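Can a Machine Make the Bed Yet? Tips for Getting a Room Ready

2024-07-13

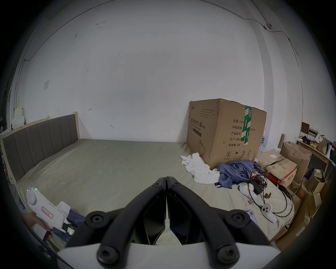
Clearing and making a bed is still mostly a job for people. The flat part is easy enough to imagine handing over: a fitted sheet is one big surface with four corners. The trouble is what ends up on top of it. A blue garment bunched up beside a crumpled white cloth has no clear edge to pick up, and looped black cables next to a power adapter are worse, as pulling on one moves the others. Two-finger grippers do best with firm things that keep their shape.

If you plan to try a home machine, or just want the chore to go faster by hand, these steps help either way.

Cables first. Unplug everything, coil each cable on its own and close it with a strap. A strapped coil can be lifted as one object.

Clothes next. Shake each piece out flat before you sort it. The Mulico folding unit we tried in Altıntaş needed shirts laid flat and face down, and it rejected 2 of the first 6 we fed it. Towels went through fine.

Boxes after that. Flatten the empties and stand them against one wall, away from the side of the bed you work from. Full boxes go on the floor – a heavy one on the mattress pulls the sheet tight and you will have to redo that corner.

Sheets last. Start at the headboard end and work down. If the bed is against a wall, pull it out a hand's width before tucking.

What can you hand over today? Floors, yes, once they are clear. Carrying a tote from one spot to another, sometimes. The Grusow cart at the Lirbridge laundry shop does that all day on a marked route, and staff still load and unload it. Duvet covers, no.

The Grusow cart is listed at 3046 dollars without the charger. For one bedroom, I would spend the money on shelves and a bag of cable straps. We plan to run the towel test again in August with thicker ones.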